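Jevach @jevach_desk
29 Oct 2022

Right, the table. I said in May I would clear it by the end of the month and I did not say which month, so technically I'm early.

For those who joined after the Great Envelope Landslide: it's a white laminate table with a strip of pale wood along the edge, bought when we moved to Halbridge, and I had forgotten both of those facts. I'd have told the police it was brown.

Things removed so far: a phone charger for a phone I've never owned, 4 takeaway menus from a place that is now a vape shop, the good scissors (we have bought the good scissors 2 more times in the meantime), and a letter to Akihiko Kubo, who lived here before us and has apparently won a cruise.
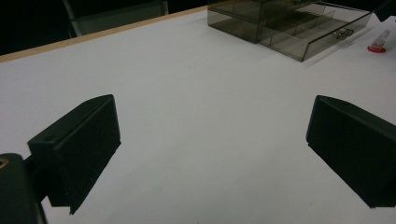

Issue 9, p. 312

White laminate. Plain as a plate. I keep finding reasons to walk past it.

Ryota Sekiguchi came round for his drill, looked at it for a good while and asked if we were moving out.

Wiped it down with the spray from under the sink, then with plain water, then with the spray again after I read the back of the bottle. There's a ring from a mug that predates the current government. Possibly the last few.

The rule from now on is that nothing lives on the table. Things may visit. Keys get until bedtime. Post gets until the kettle boils.

Several of you have asked where everything went. There is a box. The box is on the stairs. I don't see that the box is relevant to a thread about the table.

Update: someone in this house has put a single sock on it. One sock, dead centre. I'm treating it as an act of war.

Update to the update: it was my sock.

Next up is the drawer under the microwave – the one that only opens if you hold a spatula in the gap and push. Don't wait up.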